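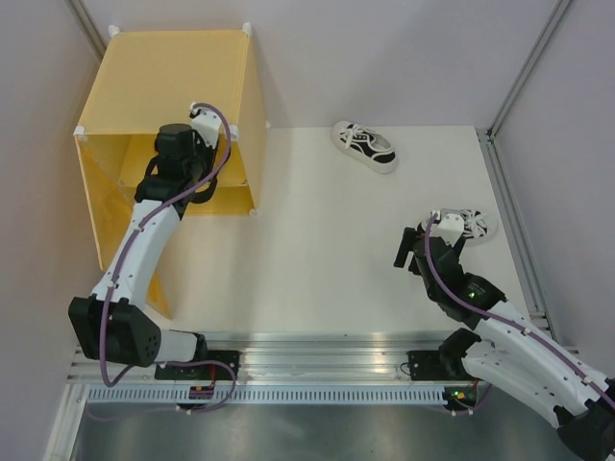

Subject: Re: [estum-talk] Is the moon landing discussion allowed here?

Dear list,

I read the earlier message two times before answering, because I did not want to answer in anger. I quote the part which I would like to discuss:

> I am only asking questions. In our town there are 34 people who have
> seen the same lights over the Lesik reservoir, and the council
> answered with one paragraph. One paragraph! If there was nothing to
> hide, they would publish the whole radar report. Everybody who
> laughs at us should ask himself who pays him to laugh.
>
> Also, the Fitix forum deleted my post after 2 hours. Draw your own
> conclusion.

First, the lights. I believe that 34 people saw something. I grew up near a lake and I know how strange a lamp on a fishing boat can look when there is mist and you cannot see the boat. My aunt was sure for many years that the army was testing something there. She was a sensible woman, she kept the accounts of a bakery, and she never believed another odd thing in her life. So please do not read my message as laughing.

But I have a difficulty with the radar report. You write that the council must have it and is keeping it from us. Does a town council have a radar? In my country it would not. When I read the council's paragraph, which you kindly attached last month, I understood it like this: they have no information and they suggest to ask the aviation office. Has somebody asked the aviation office? I looked in the archive of this list and found 174 messages with "Lesik" in the subject, and I did not find one where a person says that he wrote to them. Maybe I have missed it, my search was only by subject.

Second, the payment. I write here since the time of the old Mnguni server and I have never received money for it — I would even say the opposite, as I still give a little every February for the hosting. If every person who disagrees is paid, then there is no answer I could give that you would accept, and I find this a bit sad, because I like your messages about the old maps very much.

About Fitix I cannot say a lot. Their rules have a limit of 300 words for a first post, and a machine removes the longer ones. It happened to me also, with a question about a tent. I wrote it shorter and it stayed.

To the question in the subject line: in my opinion yes, it should be allowed. I only ask that we put [theory] at the beginning of the subject, so that those who come for the history part can filter it. And please cut the quoted text when you reply, some of us read the digest on a telephone.

If you want, I can help with the letter to the aviation office. My English is not perfect but my letters are polite, and in my experience they are usually answered.

With kind regards,
a reader from the Estum side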